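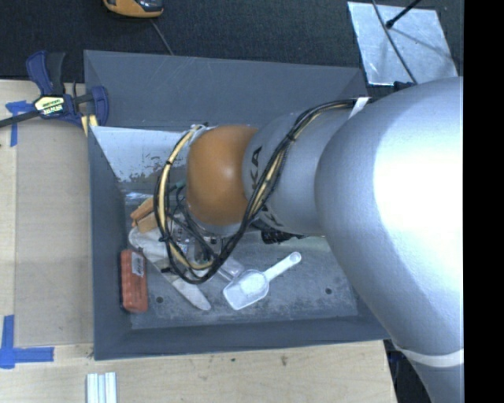

Progress Report to the Rebane Fund
Fendville Workplace Immigration Support Project
Submitted by Arkis Legal Services
2017-12-19

1. Purpose of this report

This report covers the second grant period, which opened in July. It describes the assistance given to foreign-born employees and their employers in the Fendville area, the use of grant money to date, and the matters on which we ask the Fund for a decision. It follows the headings in Schedule B of the grant agreement, except that training and outreach have been combined, as agreed with the Fund's program officer, Solange Tremblay.

2. Casework

The project opened 105 new cases during the period. Most concerned work visa renewals, changes of employer, and travel questions from employees with family abroad. The share of travel questions was higher than in the first period. Many callers had already received advice from a human resources office or from a relative, and staff often had to begin by finding out what had been said and whether it still applied.

Renewal cases have taken longer to close than planned. Requests for additional evidence now arrive in matters that would once have been approved on the first filing, and each request requires a new letter from the employer and a fresh set of pay records. Employers with a central payroll office have been slow to supply these. Aušra Lukoševičius, our senior attorney, has prepared a standard checklist that is sent to the employer at the time of filing, so that the records are already on hand if a request comes.

Four cases were referred to outside counsel. Two involved possible claims against an employer that is also a participant in the project, and our conflict policy does not permit us to act for either side. The remaining two required appearances in a court where our attorneys are not admitted.

3. Training and outreach

Sessions on travel, renewals and the rights of employees during a workplace inspection were held at participating companies, at the Fendville public library and at our own office. Attendance for the period was 897. Attendance is recorded by sign-in sheet without names, at the request of several participants, and a person who came to more than one session is counted each time.

Grandari, the largest participating employer, asked that sessions be held during paid hours and made its training rooms available on both shifts. Turnout there was well above turnout at evening sessions elsewhere, and we intend to ask other employers to consider the same arrangement. Managers attended separately. Their questions dealt mainly with what they may ask an employee about status, and the written guide has been expanded on that point.

The guide is now in its second edition. Translation into two further languages is complete but the text has not yet been reviewed by an attorney, and it will not be distributed until that review is done.

4. Staffing

Uldis Paju joined as intake coordinator in July. The paralegal position remains open - the first round of interviews did not produce a candidate with filing experience, and the posting has been revised. In the meantime Merike Sepp has divided her time between outreach and document preparation, and the spring outreach calendar has been set later than we would have liked.

5. Budget

Spending is below budget in salaries, owing to the vacancy, and above budget in interpretation and courier costs. No line has exceeded the limit that requires prior approval. Detailed accounts are attached as Schedule C.

6. Decisions requested

We ask the Fund to approve the transfer of unspent salary money to interpretation for the remainder of the grant year. We also ask for confirmation that employees of subcontractors working on a participating employer's premises are eligible for casework. The agreement is silent on this, and such persons have so far been given general information only.

Questions on this report may be directed to the undersigned.

Henryk Malinowski
Project Director
Arkis Legal Services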